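About Alness School of Food Retail

Who we are

Alness is a small training school for people who want to work in food shops, or who already work in one and wish to do it with more confidence. We started in a rented room above a bakery in Clalham, with one course and 2 teachers. Today we have our main building in Clalham and a second site in Kostthorpe, and last year 598 learners finished a course with us.

Many of our learners come back to study after a long time away from school. For some of them English is the second or the third language. We know this situation well from our own lives, and therefore we try to write and speak in a simple way. It is allowed to ask the same question again.

What we teach

Our main course is called Salazar, after the street where the first room was. It takes 60 hours and it covers the daily work of a greengrocer or a small supermarket: ordering, storage, prices, food safety and serving customers. A large part is given to display. Learners practise how to group colours, how to fill a tilted tray so that it looks generous, and how to keep the price easy to find — a thing which customers notice very quickly.

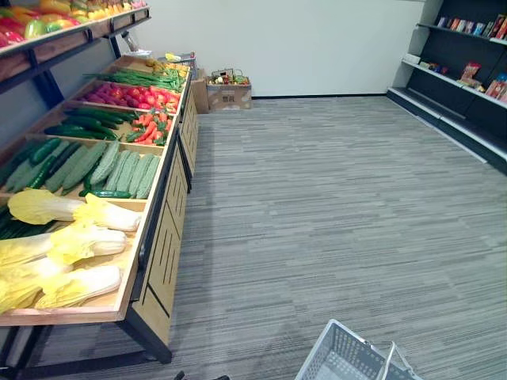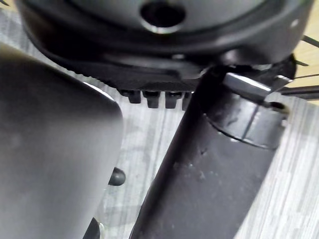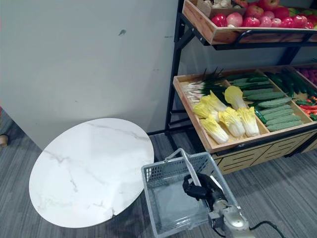

Produce display stands with wooden trays are part of our teaching.

How the courses run

The Salazar course is given in the daytime and in the evening. The groups are kept small, and each learner has the same teacher from the first lesson to the last. There is a short written test in the middle and a practical test at the end. Who does not pass the first time can try again without paying a second fee.

In August both sites are closed for lessons, but the office in Clalham answers the telephone and e-mail in the mornings.

Working with shops

We have good relations with independent shops in Clalham and Kostthorpe. They offer work placements of 2 weeks, and sometimes a placement becomes a job. We cannot promise this, and we say so clearly at the first meeting. If you own a shop and would like to receive a learner, please write to the office at Clalham and tell us your opening hours and what kind of help you need.

Page last changed: 3/16/24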